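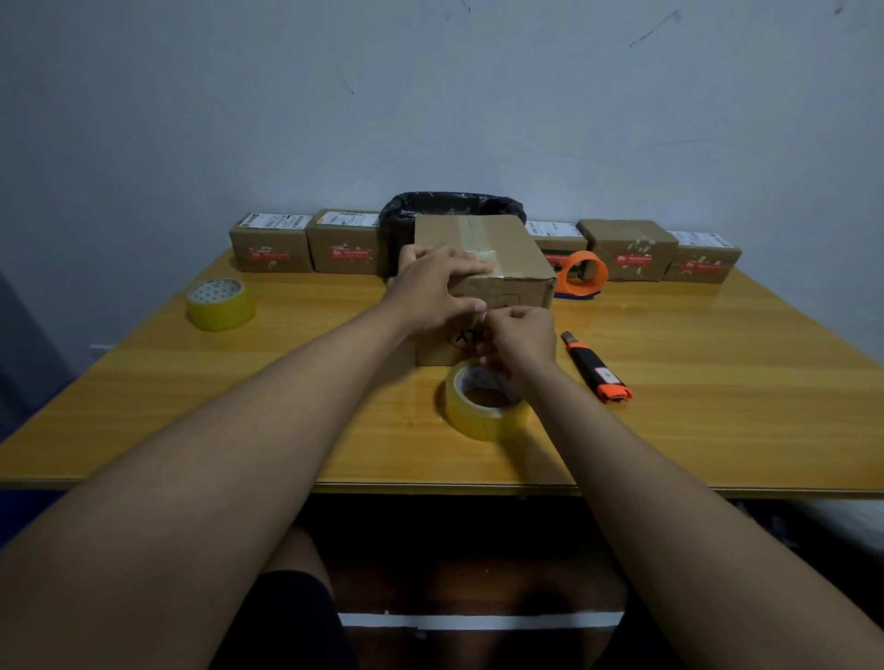 How I tape a box so it stays shut

I ship pottery out of my back room, mostly mugs and small bowls, and for the first year I taped boxes the way my dad did, one sad strip down the middle and a prayer. Then my friend Brenda Domínguez got a box from me with the bottom hanging open and the mugs held in by newspaper and luck. So I learned to do it right, and now I kind of love it!

What you need: a plain corrugated box, clear packing tape, a utility knife and a table you can lean on. I like to keep a second roll within reach (running out halfway along a seam makes me say things). A black marker too, if you number your boxes.

Start with the bottom. Fold the short flaps in first, then the long ones, and push until the edges meet. If they overlap or leave a gap, your box is out of square, so give it a shove at the corners before you tape anything.

Stick the tape down on the side of the box, 2 inches or so below the edge, then pull it up and over, along the seam, and down the other side the same distance. Those tails are what hold everything together. Tape that stops right at the edge will peel up the minute somebody picks the box up by a flap.

Flip it, pack it, and do the top the same way. Going over the edge is where I used to get wrinkles. Now I lay one hand flat across the top near the edge to keep the tape where I want it, and use the other to bring the tail down the front. Pull it snug and rub it from the top down. You'll still get a wrinkle now and then. I leave the little ones alone, but if there's a big open crease I put another strip over it.

For anything heavy, do three strips on the bottom: the center seam, then one along each short edge so it looks like a capital H. Stella Kinyua, who I share a kiln with, does the H on both ends of every single box, even the ones with a scarf in them. I don't have that kind of patience in November.

Cutting: slide the blade out just enough to get through the tape, cut away from your other hand, and pull the blade back in before you set the knife down. Every time, please.

Oh, and fold the end of the roll under itself when you're done, a half inch or so. I spent years picking at a roll with my thumbnail trying to find where it started.

Mark the box on the side as well as the top, so you can still read it in a stack.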